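仿真成功率该怎么报

最近读到的几篇双臂操作论文，结果表格的写法几乎一样：一列任务名，一列仿真成功率，均值加粗。我的看法是，这一列数字在多数情况下不足以支持正文里的结论，问题出在评测协议上，与策略本身的优劣关系不大。

以Garkstead基准为例。它的默认设置是每个任务20次试验，3个随机种子。单个种子下，20次里多成功一次，成功率就变动5个百分点。Bratel的报告用两种策略之间4个点的均值差来论证动作分块的优势，却没有给出种子间方差，也没有说明初始位姿是否在两种策略之间配对。没有配对，这个差值很难解释。

第二个问题是观测视角。很多工作把仿真场景当作固定的第三人称画面来处理，而部署时相机装在机器人本体上，机身和手臂会长期占据画面的一部分，场景中的大件物体也会造成遮挡。

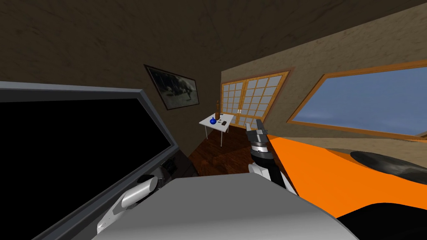 在这类视角下，策略能否完成任务，很大程度上取决于末端执行器在关键时刻是否可见。夹爪被挡住时，策略只能依靠本体感知和历史帧。Anong Rungrueang在五月的组会上提过一个做法：按夹爪可见与不可见把试验分层，分别报告成功率。我们在Baumgart环境里照做，同一个策略的两层结果相差很大，合并后的均值把这个差别完全盖住了。

有人会说，域随机化已经覆盖了视角变化。我不同意。常见的随机化改的是纹理、光照和小幅相机抖动，遮挡结构基本不变。Clodex的随机化配置就是如此，相机外参的扰动范围只有2度，被机身挡住的区域扰动前后几乎重合。

我的建议有2条。其一，报告每个种子的原始成功次数，附置信区间，对比实验使用配对的初始状态。其二，把末端可见性写进日志，作为分层变量公开。两项的工程成本都很低，仿真器本来就能输出分割掩码，逐帧统计夹爪像素即可。至于可见性阈值取多少，目前没有共识，我倾向于先公布原始像素比例，由读者自行划线。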